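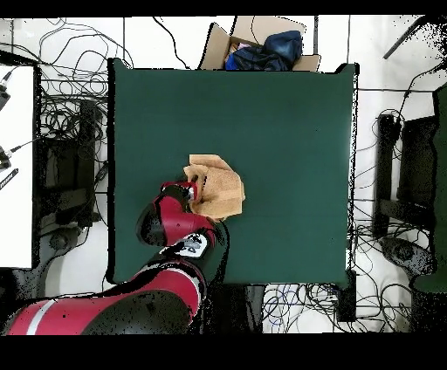

Photo: Winditz

Article Talk Read Edit View history

Robotics > Commercial kits > Manipulation > Ludar

Ludar is a tabletop robot kit for handling cloth and other soft goods, sold by the firm Jirum. It is offered to laboratories, trade schools and small laundries that want to test automated folding and sorting before buying larger equipment. The kit went on sale in September, and a revised version followed on 20th April.

Contents of the kit

The standard package contains one arm with a two-finger gripper, a control unit, a table cover and a set of practice cloths. The buyer supplies the table and a computer. The arm used in the photograph has red and black segments, and its gripper is red with a black inner face. Jirum also sells the arm in plain gray.

The practice set includes towels, napkins and work shirts in several weights. Dark green is the usual color for the table cover. The maker recommends a matte surface, as glare can make the edge of a light cloth hard to detect. A second arm can be added to the same control unit – this is needed for most folding jobs on items larger than a hand towel.

Operation

Work is set up as a series of short tasks. In the most basic one, a crumpled towel lies on the table and the arm pinches it by a fold. Later tasks cover lifting, spreading and placing the item in a box. Users can guide the arm by hand to record a movement, or start from the 282 recorded movements that come with the software.

The arm has a reach of 2 feet in the standard version. Each task can be repeated up to 400 times without stopping, after which the software asks for a check of the finger pads. Pads are replaced as a pair and are held on by screws.

Service

Setup and repair are handled by Winditz under a yearly contract. The contract covers one visit for calibration and the loan of a spare gripper during repairs. Training is sold separately and takes place at the buyer's site.

Reception

The testing office Shiferaw reviewed the kit over 200 hours of use. Its report rated the gripper well on towels and thick cotton but found that it often picked up two layers of thin fabric at once. The reviewers also noted the length of the arm cables and asked for better clips. The revised version has new finger pads – the cables were left as they were.

See also

Cloth manipulation
Robot grippers
Laundry automation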